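We use cookies to remember your reading preferences. Accept | Manage settings

3. Loose paper on shared tables

Of all the things that gather on a shared table, printed paper is the one we kept coming back to, and it is, we think, the most trying. A mug stays where it is put – a stack of sheets slides and fans, and before long it is hanging over the side. Over the study we noted 158 stacks, and well over half had strayed past the table edge by four in the afternoon (Figure 3).

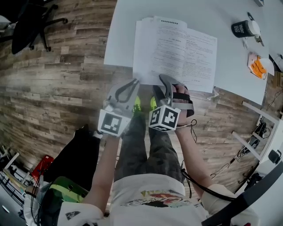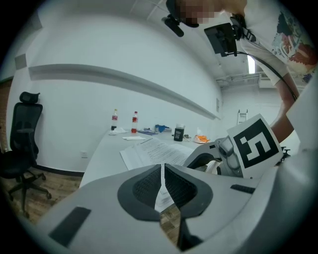 Figure 3. Printed sheets at a white table.

Grokska, writing to us after an early draft, felt we had been too hard on the paper and too kind to the table, as a deeper top would have kept most of the stacks well out of trouble. We have a good deal of sympathy with this, and did try a deeper table for 5 weeks, though the stacks simply grew to fill it.

Reader comments

Lumbao: Lovely to see tidying taken seriously. Did you look at stapled sheets as well?

Landier: Ours go in a tray by the door and still end up on the table by December.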